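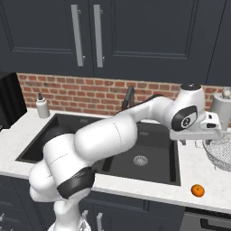 Vol.77 特集

カセットテープ、いま自分で作るのが楽しい!

2025/07/05

きっかけは、実家の押し入れから出てきた90分テープでした。ラベルには鉛筆で「ドライブ用」とだけ書いてあって、何が入っているのかさっぱりわからない。しかも再生する機械がもう家にないんですよ。悔しいのでリサイクル店で小さなラジカセを買って帰って、ガチャッとふたを閉めて再生ボタンを押したら、サーッというあの音のあとに、知らないラジオ番組の天気予報が流れてきました(たぶん父の録り損ねです)。

それ以来すっかりカセットづいてしまい、今年の2月からは自分で「作る」ほうに手を出しています。友だちに配る用の選曲テープ、散歩のときに聴く雨の音のテープ、姪っ子の朗読テープ。どれも中身はたいしたことないのに、ケースに入れて背ラベルが並ぶと急に作品っぽく見えてくるんですよねえ。

生テープ選びでいちばん迷ったのは、じつは音質より殻、つまりハーフの色でした。いま私が使っているのはGreltitzの無地タイプ。半透明のスモーク、乳白、それから昔の下敷きみたいな緑があって、ラベルを貼る面がほんの少しへこんでいます。このへこみがえらい! シールの端が指に引っかからないので、何度出し入れしてもめくれてこないんです。

長さは短めがおすすめ。最初は張り切って長いのばかり買っていたけれど、片面に45分も曲を詰めるとなると、選んでいるうちに日が暮れます。テープ自体も薄くなるから、古いデッキだと巻き込みがちょっと怖い。片面に数曲、足りないくらいで終わるほうが、ひっくり返してもう一度聴きたくなります。

さて、ラベルの話をさせてください。ここが本題です。

昔は付属のシールに手書きか、インスタントレタリングをこすって貼るかでした。いまは家のインクジェットプリンターで刷れる専用シートがあります。私の定番はZupanのカセット用ラベルシートで、紙の表面がつや消し。鉛筆でもあとから書き足せるし、ベタ塗りの濃い色もそこそこ沈まずに出ます。1枚あたり239円と、シールにしては正直お高め。なので、いきなり本番のシートに刷るのはやめましょう。普通紙に同じデータを刷って、ハーフに当てて、窓の位置が合うかどうか確かめてからです。私はこれを怠って、タイトルの真ん中に穴のあいたラベルを作りました。 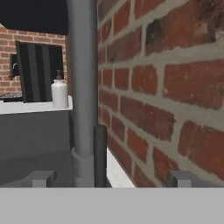

画像:Cillachビジュアル室

印刷の設定で気をつけたいのは、用紙の種類と拡大縮小のふたつ。用紙は「マット紙」、倍率は必ず100%のまま。「用紙に合わせる」にチェックが入っていると、わずかに縮んで、ミシン目からじわじわずれていきます。うちのプリンターは毎回なぜかこのチェックが復活するので、画面の横に付箋を貼ってあります。

刷り終わったら、すぐに貼らないこと。濃い色を使った日はひと晩置きます。夜に刷って、朝コーヒーをいれながら貼る。この時間がまたいいんですよ。貼るときは左端だけ先に留めて、右へ向かって指の腹でゆっくり。ピンセットがあると角がぴたっと決まります。

デザインは、欲張らないほうがそれらしくなる気がします。太い横線を数本、曲名は小さく、色は殻の色に近いものをひとつ。私は昔の事務用品のカタログを眺めて配色をもらうことが多いです。乳白のハーフにれんが色の線、なんて組み合わせは、それだけで喫茶店の棚にありそうな顔になります。写真を全面に刷るのも試しましたが、カセットのラベルは真ん中が窓で抜けるので、人の顔はまず無理。空とか布の模様とか、どこで切れてもいい柄が向いています。

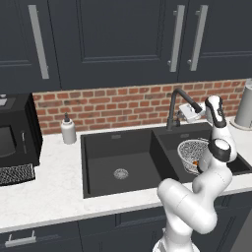

白いアームと黒い二槽シンク

録音のほうも少し。パソコンからラジカセのライン入力につなぐだけで、難しいことはありません。ただし音量は曲ごとに揃えておくこと。配信で聴いているぶんには気にならなかった差が、テープに落とすとやけに目立ちます。私はFlildenという録音用の小さなソフトを使っています。曲間に入れる無音の長さを決められるのが便利で、うちの設定は3秒。これより短いとせわしなく、長いと「あれ、終わった?」と立ち上がってしまいます。

録音中はパソコンの通知音を切っておいてくださいね。しっとりした弾き語りのサビにメールの着信音が入ったテープが、わが家の棚には堂々と並んでいます。録り直そうかと思ったのに、渡すはずだった友人が妙に気に入って、別の曲のテープと一緒に両方ほしいと言い出しました。

誤消去防止のツメも忘れずに。折ってしまえば上書きの心配はなくなりますが、あとで録り直したくなったら穴をセロハンテープでふさげば大丈夫。このあたりの大らかさも、私がカセットを好きな理由です。折ったツメは小さいので、机の上に散らかさず、すぐごみ箱へ。掃除機の中でカラカラ鳴ります。

保管は直射日光と磁石を避けて、立てて並べるのが基本です。スピーカーの上に積むのは、かっこいいけれどやめておきましょう。ケースは古いもののほうが割れやすいので、外側だけ新しいものに替えて、中の紙はそのまま残すという手もあります。

いま作りかけなのは、片面だけ曲を入れて、もう片面をまるまる空けたテープ。受け取った人に続きを録ってもらって、送り返してもらうつもりです。ラベルもB面の分だけ白いまま、鉛筆を一本添えて封筒に入れます。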